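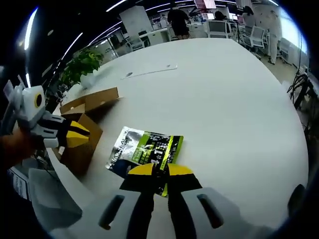

Packing Table Rules: Questions We Keep Getting

Who wrote these?
Siham Zaki, after reading 38 complaints, several of them her own.

Do both grippers have to stay in view?
Yes. If one wanders off to scratch your ear, the take is void.

How hard should I squeeze a pouch?
Hard enough to lift it. The gripper has no pride and neither should you: grab near an edge and go slow.
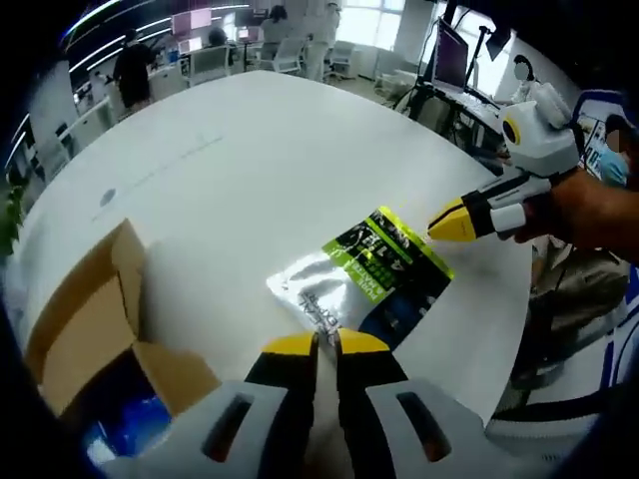

If the pouch slips, leave it where it lands and try again with the fingers. Bare hands on the product void the take too. Thomas Caruso has asked about this twice. Same answer.

Does it matter how a tube goes in the box?
It goes in flat. Leaning it in a corner is called storage at Jallutix and littering here.

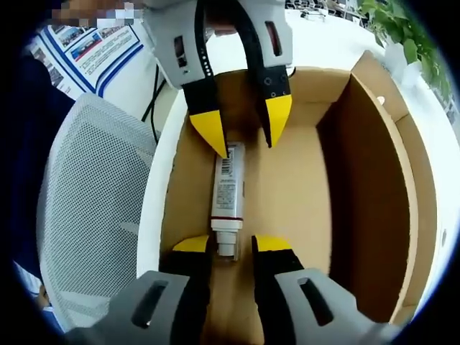
Can I appeal a voided take?
Write to Doaa Hajji before 17:00. She has upheld one so far.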